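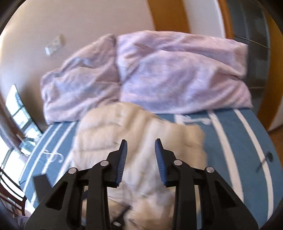 Every morning I make two beds, mine and the one in the small room, and every morning I think the same thing: why is this still my job? I have a machine that washes the dishes and a machine that washes the clothes. There is a round one which vacuums under the table, when it does not eat the charger of my phone. But the bed waits for me.

Last month I wrote a short post about the vacuum, and under it Ismail Radwan left a comment. He asked if I believe that a machine will make a bed in a normal house before we are both retired. I started to answer him there, and the answer became too long, so I put it here.

First I should say what I know and what I don't know. I am not an engineer. I worked six years in the laundry of a hotel, the Hastby, and after that in the office of a company that rents linen to hotels. So I know sheets. About robots I know what I read and what people in the trade tell me, and I read slowly, with a dictionary when needed.

In the hotel laundry we had very good machines. The biggest one took a flat sheet, ironed it, folded it and put it on a pile. Two people stood in front and gave it the corners. When I tell this to friends they say, so it is solved, the machine folds! But look at what the people were doing. They took a wet twisted mass from a cart, they found one corner, then they found the other corner, and they gave both to the clips. All the difficult work was in the hands. The machine did the part that is always the same.

On a good day we put 3000 pieces through that line. I remember one day with 2531, because the supervisor wrote it in red on the board and we had to explain why. The machine was not slow on that day. We had two new people, and they could not find the corners fast enough.

A bed in a house is like that cart, and it is different every day. You start with the comforter, which is crumpled in the middle of the mattress in a way it was never crumpled before. A quilted one is a little easier for me, the seams give my fingers something to feel. For two jaws with finger pads I think it can go both ways. You can pinch a puffy part very well, there is plenty to take. But what do you have then? You have a piece from the middle. If you pull, the rest comes along in whatever shape it wants, and you have moved the pile to another place. To make the bed you need the edge, and the edge is usually folded underneath.

Then there is the sheet. With a fitted sheet the question is whether it moved in the night. On a striped one a person sees it at once, the stripes run a bit crooked and you pull at one corner. Perhaps stripes help a camera also, I would like to know that. A wide lens makes straight lines look bent, so somebody must teach the machine that the stripe is straight and only the picture is curved. I suppose this is the easy part for them. They are good in mathematics.

Pillows I would give to the machine tomorrow. A pillow is one thing, it has a size, you pick it up and you put it by the wall. If it is fuzzy and rumpled, it still stays a pillow. I would only ask that it shakes them first. My mother hit hers with the flat hand, both sides, and I do it too.

In November I went to an open day at a place called Kistus, where they test arms for packing and sorting. Hajar Mahrous, who I know from the linen company, got me on the list. It was very interesting and also a bit cold, bring a jacket if you go. They had one station with towels. The arm lifted a towel from a basket, turned it, let it fall, and lifted it again from another point, until it had two corners. Then it folded the towel in half and in half again. I timed one on my phone and it was 43 seconds. In the laundry a new girl does this in perhaps five, on her first morning, while she is talking.

But I want to be fair – the fold was nice. It was nicer than mine. And it did the next one, and the next one, and it was not tired.

I asked the young man at the station if they tried with a comforter. He laughed and said that the table is too small. I think it was a serious answer also. A towel you can hold in the air and look at from all sides. A comforter for a bed is larger than the reach of the arm, so some part is always lying down, and some part hides another part. When I do it, I walk. I pull on the window side, I go to the foot end, I pull there, I go to the door side and put right what I pulled wrong before. In my small room there is a chair next to the bed and I go between them sideways. A machine would have to do the same, or it needs very long arms, and I am not sure I want very long arms in the bedroom.

Hajar has a different opinion. She says I think too much about how a person does it. Maybe the machine takes everything off, lays the sheet, lays the comforter, and so it always starts from the same point. I said to her, this is three times the work. She said, so what, it is not your work. I had no good answer, and I thought about it on the bus.

There is also the question of what it costs and who wants it. For a hotel the calculation is clear, they pay for each room. The big linen supplier here, Lahlou, already asks its customers which tasks they would give away first, and I heard that making beds is high on that list and cleaning bathrooms is higher. In a house, I make a bed in two minutes. I would not pay much for two minutes. I would pay for somebody who changes the cover of the comforter, because that is the job I really hate, with the head inside the cover like a ghost, looking for the corner. If a company like Ivomau (they made my vacuum) ever sells a machine only for this, I am the first customer.

So, Ismail, my answer. Folding towels, yes, we will see it, slow in the beginning and then suddenly not slow. Putting the pillows in their place, yes. Pulling a comforter more or less flat, I think so too, and it will look like a teenager made it. The whole bed, with the sheet tight and the cover changed, in a room with furniture and a cat – I say not before I am retired. You are younger than me, so for you perhaps it comes out differently.

If somebody who reads this works with such machines, please write in the comments how you find the edge when it is under the pile. I am really curious. And tell me if it is true that dark fabric is harder than light, because I heard this at Kistus from one person and the opposite from another, ten minutes later.

Next time I will write about the steam iron, which is broken again.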